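## 3. Setting and Methods

### 3.1 The workrooms

The study was carried out in shared workrooms run by the public libraries of Govcombe and Petville. Both towns opened these rooms as places for tasks that are awkward at home, such as cutting fabric, sorting papers, repairing small appliances, or laying out a large drawing. A person with a library card can use a room without booking during open hours. Groups have to book ahead, and group bookings are left out of the analysis because the seating is usually rearranged for them.

We were interested in how people choose a table when several are free, and in whether table height has anything to do with the choice. Earlier work on this question comes mostly from offices, where one worker uses the same desk for months and can have it adjusted. Shared rooms are different. People arrive with a task already in mind, stay for a short time, and rarely change the furniture. In our pilot interviews, several users said they had never noticed that the tables differed in height, although the same users could say which table they liked best.

The Govcombe library bought all its tables together when the workroom opened. They come in two heights, a low one meant for sitting and a high one meant for standing. The Petville library furnished its rooms over a longer period, partly with tables moved from the old reading room. Heights there vary more, and the tops are a mixture of bare wood, painted wood, and laminate. We did not replace or refinish any table for the study. A wooden top, with a person standing close by, appears in Figure 2.

### 3.2 Questionnaire

Users were asked to fill out a short paper questionnaire at the end of a visit. It asked what the main task had been, which table had been used, whether the user had mostly stood or mostly sat, and whether any part of the body felt tired or sore. A floor plan was printed on the back so that people could mark their table with a cross. This worked better than the table numbers used in the pilot, which many people left blank or copied wrongly.

We handed out 1000 questionnaires and received 600 that could be used. Forms were set aside if the task was missing or if more than one table had been marked without a note saying which came first. Users could return a form on more than one visit. We did not collect names, so the forms cannot be linked to each other, and the results should be read as describing visits and not separate people.

Soreness was rated on a scale with 4 steps, from "none" to "enough to make me stop." We considered a longer scale, but users in the pilot had trouble telling the middle steps apart. The wording was also changed after the pilot. The first version asked about "discomfort," and some users took this to include noise and room temperature.
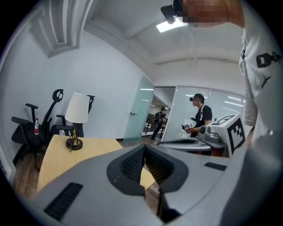 Tasks were sorted into groups by the position of the hands and eyes they call for. Fine work, such as hand sewing or small repairs, keeps the eyes close to the hands and tends to make people bend forward over a low surface. Broad work, such as cutting cloth or wrapping parcels, calls for reach and often for leaning some weight on the table. Paper work falls between the two and was kept as its own group. Where a form listed several tasks, we used the one written first.

The sorting was done separately by both authors from the written answers alone, without looking at the table marked on the floor plan. Most disagreements concerned model building, which can mean painting a small part or assembling a large base. We placed it under fine work unless the user mentioned a large piece.

### 3.3 Table measurements

Height was measured from the floor to the top surface at each corner, and the mean was used. On the older Petville tables, the corners differed enough to be worth recording, mainly because the floor slopes toward the street side of the building. We also noted the depth of the top, the clearance under the front edge, and whether there was a bar or shelf that a standing person could rest a foot on. The foot bar was added to the list after the pilot, when users brought it up without being asked.

Lighting was measured at the center of each tabletop with the room lights on and the blinds closed. Daylight varied too much between visits to be treated as a fixed property of a table. Distance to the nearest window was recorded instead and entered separately in the models described in Section 4.

### 3.4 Limits of the setting

The rooms were not picked at random, and both libraries had already shown an interest in their furniture before we approached them. A third library, in Oston, agreed to take part but closed its workroom for roof repairs in July and did not reopen it before the questionnaire period ended. Its pilot forms helped with the wording but are not included in the results.

Users with a strong need for a certain height may not come to these rooms at all, and the questionnaire cannot reach them. The rooms also have only one kind of stool, a round one without a back, which may make sitting at the high tables less appealing than it would be elsewhere. Finally, some tables are close to the power outlets and are favored for that reason. We recorded outlet position and report the results for fine work with and without these tables, as irons, lamps, and soldering tools all depend on them.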